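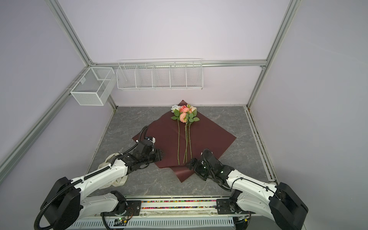

Vitória Esteves keeps two terminal windows open on the left of her screen. One prints the state of the task planner, the other the timing of the control loop, and she says she reads the second far more often than the first.

She is the lead software engineer on Seixas, the two-arm manipulation stack developed at Volitz. The current test task is bouquet wrapping: paper folded over the stems, ribbon passed round the outside and pulled tight. It was chosen in March, after a long spell of box packing that had stopped producing new bug reports.

"Boxes are rigid and you can model them with six numbers," she says. "Paper has a crease in it that wasn't there two seconds ago, and the crease changes what the next grasp should be. Our old state description had no field for that."

The old description was a list of object poses. Its replacement is a small graph in which each node is a region of material, such as a paper corner or a length of ribbon, and each edge is a contact or a fold. The planner searches over changes to the graph and hands each one to a motion layer called Sastar, which turns it into trajectories for both arms at once.

Planning for both arms together was the most argued-over decision. Cristóvão Nogueira, who wrote most of Sastar, had started with two independent planners and a lock on the shared volume between the grippers. He describes the result as correct and very slow.

"One arm would hold the lock and the other would wait outside it," he says. "For packing you don't notice. For a ribbon you need both grippers inside the same small space, moving at the same time, with tension between them. A lock is the wrong tool for that."

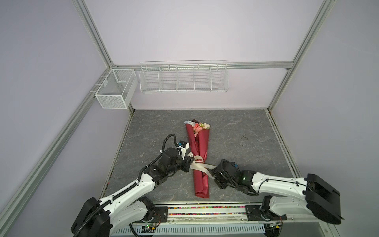
The version in use treats the arms as a single system with a shared clock. Collision checks between the two wrists run on simplified capsules, with the cable loops modelled as a padded volume that follows the forearm. Nogueira added the padding after a run of plans that were legal on paper and passed straight through a conduit. The padding costs some reach near the middle of the table. He would like to replace it with a proper cable model and has a branch for it, which has not been merged.

Perception is split in two. A fixed view gives the overall layout, and the wrist views are used only in the last part of an approach. Esteves is blunt about why the handover between them took so long. The timestamps came from different clocks, and the fusion code accepted whichever message arrived last.

"We spent weeks tuning filters for what was a clock problem," she says. "Once every message carried its capture time instead of its arrival time, we deleted most of the filter."

The regression suite now holds 1,332 recorded episodes, replayed against each release candidate with the hardware out of the loop. Replay cannot say whether a fold would have held. It can say whether the planner still reaches the same graph from the same observations, and whether any control cycle ran late. A release is blocked if either answer changes without a note in the merge request.

Of the 73 open issues on the tracker the day we spoke, most were in the logging tool, Grumitz. It writes joint states, images and planner decisions to one file with one index. Esteves says the format is sound but the reader is not: it loads the whole index before it will show a single message, and long sessions take minutes to open. A streaming reader is planned for the next release.

Asked what she would change if she started again, she names the recovery logic. At present a failed grasp returns the planner to the last stable graph, and it plans forward from there. That works when the paper has stayed put. When it has slid, the stored graph is out of date and the first new plan is usually wasted.

"The fix is to look again before planning, every time," she says. "It adds a perception pass to each recovery. We avoided it to save time and lost more than we saved."

Nogueira's answer to the same question is shorter. He would have written the replay tool first. He also wants the tension estimate moved out of the ribbon skill and into Sastar, where other skills could call it. At the moment it is computed from motor current inside a single file, with two constants that were fitted by hand and have no comment beside them. He has opened an issue for that as well, and assigned it to himself.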